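How to Clear a Small White Desk in Ten Minutes

I love this job, and it makes such a difference to a room!
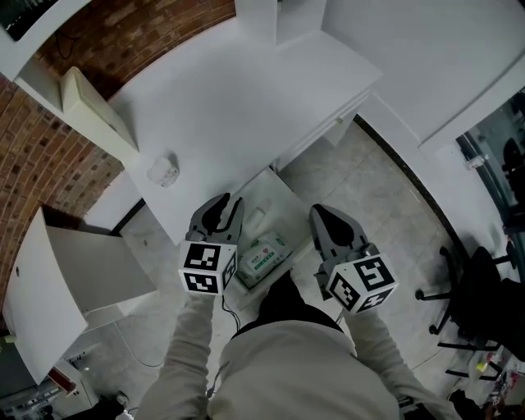

Start with the top. Pick up cups first (the tipped-over ones too) and take them to the kitchen. Then wipe from the wall towards you, going right along below the monitor. Lift any cable as you go, dust loves it there!

Keep your wipes on the shelf underneath, so they're always within reach. Pens and paper go in the drawers. Do the shelf last, and leave the middle of the desk clear for tomorrow.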